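How to Coil Your Cables So They Come Out Straight Next Time

I used to be a wrapper. You know the type: grab one end, wind it around hand and elbow, stuff the lot in a drawer. Then September rolled around, I had to set up the sound for our choir's first rehearsal at Stultlow, and I spent more than 30 minutes on my knees picking apart one giant knot while Concetta Gentile stood over me with the sheet music. Never again!

What I do now is called over-under. It feels clumsy for a day or so and then your hands just know it.

1. Hold one end of the cable in your left hand (swap if you're a lefty) with the plug hanging down toward you.

2. Slide your right hand along about an arm's length, bring it back, and lay down a normal loop. Let the cable roll a little between your thumb and finger as you go. Loops about the size of a dinner plate are good.

3. For the next loop, turn your right hand so the thumb points away from you, grab the cable, and twist your hand back as you bring it in. The cable should go behind the loop you just made. It'll look wrong. Keep going.

4. Alternate, over and then under, until you run out.

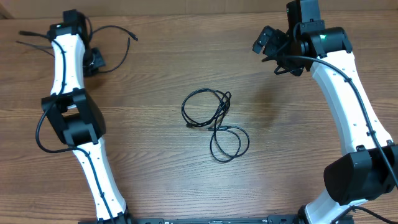

If a loop pops up into a figure eight, don't force it. Drop back one loop, let the cable hang free so the twist can fall out, and pick up again. Old cables that have been elbow-wrapped for years will fight you the most. I lay mine out across the floor overnight before I even try, and yes, I have tripped on them.

5. Tie it off. Hook-and-loop straps are my favorite, but a scrap of string works fine. Skip rubber bands, they go gummy and stick to everything.

One thing to watch: never pull an end back through the middle of the coil. Do that with over-under and you get a neat row of knots all the way down. Hok-lam Lam did it to me twice in one evening.

Storing them

I keep my coils flat in cut-down shipping boxes, one box for long cables and one for short. Cut the dividers from spare cardboard, a little shorter than the sides so the lid still closes. If a piece already has a fold in it, use the fold as your corner and save yourself some scoring.
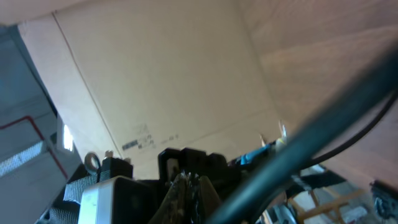 Plain cardboard with a crease down one side and some tiny print.

Write the length on the outside of each box with a fat marker. I put mine on the end that faces out, after a whole winter of labeling lids I couldn't see under the other boxes.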